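Liltilport, week whatever: the timestamps strike back

So I finally rewrote the sync step in Liltilport (my little tool for turning two-gripper recordings into something you can train on) and wow, I should have done it back in April. The old version lined up left and right by whichever frame came in first. Fine for one hand! With two it slowly drifts, and by the end of a long take the right hand was 45 milliseconds behind the left, so the policy kept learning to pinch a crinkly bag a touch too late.
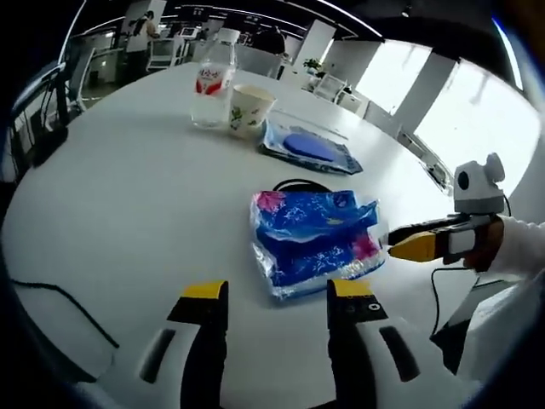
The new version resamples both streams onto one clock and throws out any stretch where the pose tracker loses its place. I ran it over all 3818 clips last night and it dropped 13, which I can live with. Shiny plastic is still rough on the tracker, and big bright windows don't help.

Next up is Kemis, the planner side, which still replans way too often and makes the arms twitchy. I've got a half-finished branch that blends the old plan into the new one, and it's so much smoother in sim already! If the config names look weird to you, yes, I renamed them all again. Sorry. The old ones still load for now.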